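OK so I finally quit my language app streak and I have feelings about it. Thread.

I was 2,000 days in. That's years of my life tapping little tiles before bed, on planes, once in the bathroom at my cousin's wedding. I was supposed to be learning Czech and I can tell you with full confidence that the duck is under the table.

The app is called Stakudel, if you've been spared. It has a cartoon beet that looks sad when you skip a day. I have rearranged entire evenings for that beet!!

What broke me was a trip to see family in December. I walked into a bakery called Kolář, the one my grandmother used to go on about, all ready to order. The woman at the counter asked me a perfectly normal question and I stood there like a coat rack. Then I pointed at things.

(The things I pointed at were great, by the way. Poppy seed. I ate two on the sidewalk and bought another for the tram.)

So I came home and did the math on what I'd been doing every night. Mostly I was picking the right word out of four words, and I'm really good at that now. Give me four words and I'm basically fluent.

But pulling a word out of thin air while a line forms behind you is a whole other muscle, and I had never used it. Not even a little.

New plan, which I've been on for 2 months. I got a used textbook, one of the old Grestetti ones with the orange spine and the dialogues about renting a room. Everybody in it is always renting a room. I love them.

Every chapter has a dialogue and I read it out loud until I can do it with the book closed. Both parts. My neighbors must think I'm subletting to myself.

Then flashcards, paper ones, English on the front so I have to come up with the Czech. Up to 36 in the stack at a time. When a card gets easy it goes in a shoebox and a new one comes in.

The other big thing is labels, and I know, everyone tells you to stick labels on your fridge. I did that years ago and stopped seeing them after a week. It's wallpaper.

What works better for me is big, dumb and colorful, and changing it a lot. Those foam letters you get for kids' rooms are perfect. One word or phrase at a time, way too large, somewhere you have to walk past it. Then swap it before you get used to it.
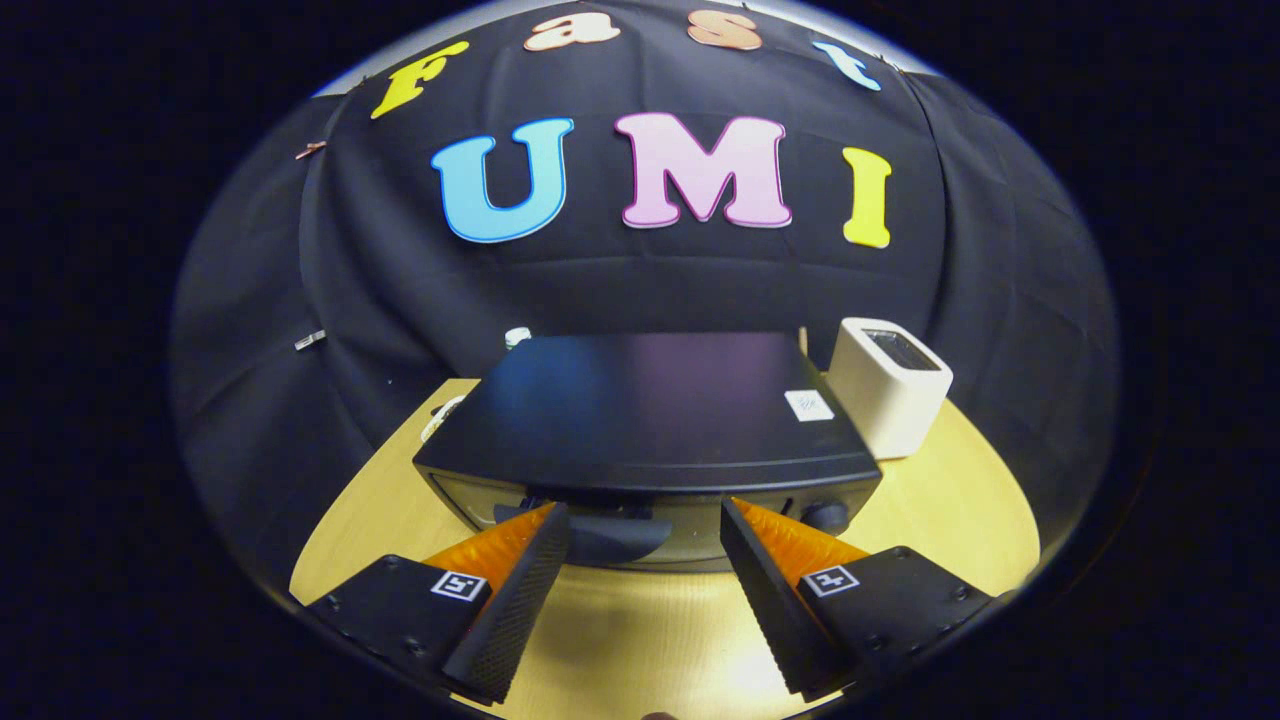
Foam letters on black cloth. Look how they pop!

Colors help more than I expected. I've been doing a different color for each gender – yellow for feminine, blue for masculine, pink for neuter – and now when I reach for a noun I sort of see the color first. It's weird and I'm not going to question it.

You do run out of vowels fast. Czech also wants all these little hooks and accents on top, so I cut those out of a kitchen sponge. They look terrible. I'm very proud of them.

Someone's going to ask about apps anyway so fine: I still use one. It's called Ultalico and it's just a plain audio player that lets you slow things down and loop a sentence. No beet, no streak, no little trumpet sound when you finish.

I loop one sentence while I do the dishes and talk along with it until I stop tripping. The ř is still a disaster. My grandmother would've laughed until she had to sit down.

Am I better? A little, yeah! I called my great-aunt last week and we talked for longer than the usual hello-how-are-you-here's-my-mom. She told me a long story about a broken boiler and I followed maybe half of it, and asked one real question in the middle.

She answered it like it was a normal question. I had to mute myself for a second.

I'm not mad at the beet. It got me to show up every day, and I did pick up a lot of nouns, mostly animals. I just wish I'd started talking sooner, even badly, even to the dishes.

Anyway if you've got a favorite Czech podcast where people speak at a human speed, please drop it below. Cooking, gardening, home repair, I'll take it – especially home repair, I need boiler words before I call her again.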